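Equipment planning for tabletop manipulation

Equipment planning for tabletop manipulation is the work of choosing, pricing and scheduling the purchase of everything a small robot arm needs to handle objects on a table. It covers the arm itself, the gripper and its fingers, wrist and overhead cameras, the table, the computer, cabling, spare parts and the everyday objects the robot is meant to pick up. The subject is a lively one, and it has grown quickly as arms have become cheap enough for school clubs, small workshops and teaching labs to own two or three of them!

Scope

A plan usually starts with the task. Sorting small containers on a flat surface calls for a short arm with a light payload, while opening cupboard doors calls for reach and stiffness. Most published plans keep the task description to a single page, followed by a parts list and a calendar. The Clovia planning sheet, one of the more widely copied templates among hobby groups, puts the table and the objects on the first line and the arm on the fourth, an order that surprises many first-time buyers and often saves them money.

Planners generally separate costs into three groups. Fixed equipment includes the arm, table and computer. Wear items include finger pads, belts, cables and fasteners. The last group, sometimes called the "shelf," holds the lids, boxes, cups and toys used in practice runs, which are cheap one at a time and add up wonderfully fast.

Budgeting

Budgets differ widely with the arm chosen. In the Turau teaching workshop, whose plan has been passed around in several versions, a single station was costed at $3,975. Of that, $1,558 went to the arm and $1,065 to the computer, with the remainder split between the table, cameras, gripper parts and shelf items. A second station at the same workshop came in lower, as the tools and the printer were already there.

Shipping is commonly left out of early drafts. So are power strips, table clamps and the second set of fingers. Experienced planners price these on the first day, along with a storage bin for each station, and they add a reserve for parts that nobody thought of. Some groups spend the reserve on a better chair, and there is much to be said for it — a person running practice sessions may sit there all afternoon.

Grippers and fingers

The gripper is the part of the plan where small sums make the biggest difference. Two-finger parallel designs are the usual first purchase. They are simple to mount, easy to control and good with a wide range of household items. The shape of the fingertip decides a great deal: broad pads hold boxes and bottles firmly, and tapered fingers can get into narrow gaps, under rims and beside other objects.

Fingers are often sold apart from the gripper body, and many groups make their own. The Handilano finger set, a design shared among workshops, is drawn in short, long and tapered versions that fit the same mount, so a buyer can try all three for the price of the material. Buyers are advised to check the mount pattern before ordering, and to ask whether replacement fingers can be bought as single pieces.

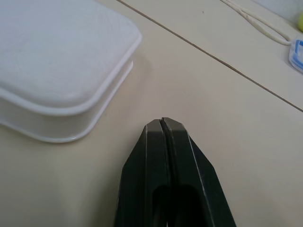 Tapered fingers, closed, over a light tabletop; a white container stands at upper left.

Table and surroundings

Tables tend to be chosen late and regretted early. A plain, light surface makes dark fingers easy to pick out in a wrist camera's view and keeps reflections manageable if the finish is not too glossy. Joined tabletops are cheaper and easier to carry up stairs than one large slab. The planner should decide in advance whether a joint may fall inside the working area, because a raised edge can catch a sliding object.

Cable routing deserves its own line in the budget. Clips, sleeves and a longer USB lead cost little, and they are a joy to have on hand when a station is being put together. Lighting is another modest item with a large effect. Even, diffuse light keeps shadows soft, and two inexpensive panel lamps will do for most stations.

Scheduling

Lead times vary more than prices do. Arms bought as kits may arrive in several parcels, and assembly can take a weekend or longer. The Đinh schedule, named for the workshop where it was drawn up, allows 24 working days from the first order to the first practice run, with every order placed by January for a spring start. It sets aside one Thursday session purely for unpacking and checking parts against the list, a step that newcomers look forward to more than any other.

Spares are normally ordered with the main equipment. A typical list has a full set of fingers, one motor of each type used in the arm, a power supply and a camera cable. Groups with more than one station often hold the spares in common and keep the list taped inside the cabinet door.

Used equipment

Secondhand arms can be an excellent buy. Points to check include play in the joints, the condition of the wiring near the wrist, and whether the control software still runs on a current computer. Sellers sometimes include fingers, mounts and a box of shelf items in the price.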